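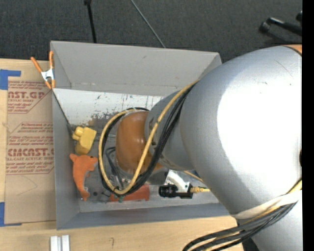
Fig. 1. Open grey bin beside a light wooden work surface.

Week 6: Storing things so that you can find them again

Welcome back, everyone. I know a few of you missed last week with that awful cold going through the building, so I'll start with a quick catch-up and then we'll get into the new material (bring your tea, it's a longish one).

Last week we talked about what a small archive or local museum does when a donation comes through the door. We used the Porkberg papers, which came in as a jumble of letters, ledgers, seed catalogues and one very dull diary, and we went through who signs what and where the papers sit while everyone makes up their minds. If you weren't there, please read chapter 12 of the course reader and have a look at a classmate's notes. Mine are hopeless, I'm afraid, all arrows.

Today is about arrangement. The first idea to get comfortable with is original order. When a person or a business has kept their papers in a certain way, we try to keep them that way, even when it looks peculiar to us. The Gruvine dairy filed its correspondence by the colour of the delivery route, and for the longest time I thought this was madness. Then I was asked a question about one particular farm in July, and I had the answer in my hands before the kettle boiled. Had we sorted it all by date, as I'd dearly wanted to, I would have been there until dinner.

Of course, plenty of collections reach us with no order left at all. Boxes get tipped out in a shed, or a well-meaning nephew tidies up. In that case you're allowed to make an arrangement of your own, but you must write down that you did it, and when, and on what basis. Future readers will otherwise take your handiwork for the donor's, and they may build a whole argument on it!

The second idea is the level of description. We work from the big to the small: the whole collection first, then the series, then the file, and only now and then the single item. Beginners nearly always want to start with the single item (I certainly did, and I spent a happy winter on 46 postcards while 100 boxes sat behind me). Describe the whole lot briefly before you describe any of it lovingly.

For the practical part, you'll work in pairs on the Ukik Rowing Club records. Each pair gets one folder. Please use pencil only, keep drinks on the side bench, and leave any rusty pins where you find them until I've come round to you.

Reading for next week: Kamil Štěpánek's handout on finding aids, the first half only. The section on the Jelínek photographs is heavy going, so take it slowly and jot down anything that puzzles you.

Your folder descriptions are due Sun 4 December. One page is plenty, and handwritten is fine if I can read it.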